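Category: Reviews > Modeling & Pageants > Starter Kits

The Farnow Comp Card Kit: a new model's review

By Pankaj Kandpal

I've been modeling for 13 months now, mostly catalog and a bit of runway, and my comp cards were embarrassing. So when my booker at Droscombe suggested the Farnow kit, I ordered one that same night (I'm weak, I know!).
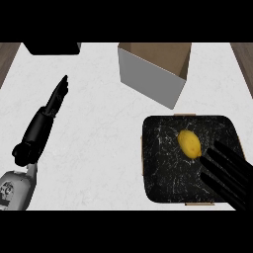 Perulton, 18 Jul 2022

What you get is a box with 16 sheets of heavy card, a cutting guide, a soft tape measure and a code for the layout website. You pick your photos, type in your stats, print at home and trim. My first two sheets went in the trash, I'll admit, but after that I got into a rhythm and the cards came out looking really sharp – the paper is thick and it doesn't curl in your bag.

The layout site is the best part. It's quick, the fonts are tasteful, and you can move your headshot around until it sits right. I do wish it saved your measurements between visits. I must have typed my inseam in ten times!

White marble is my favorite thing to lay cards out on before I choose the final set, and I wouldn't mind a bigger stretch of it.
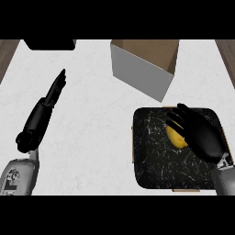 White tabletop with soft gray veining.

The tape measure is junk. It stretches, and my waist came out different every time, so I've gone back to my old one. The cutting guide is fine if you go slow.

I took a stack to the open call for Yatsenko's December show and the casting director kept one, which felt great. I didn't book it, but she did ask where I'd had them printed!

Would I buy it again? Yes, for the card stock and the layouts. If you already have a good printer nearby, you can probably skip it.

Rating: 4 out of 5

Contact us | © 2022 | Back to top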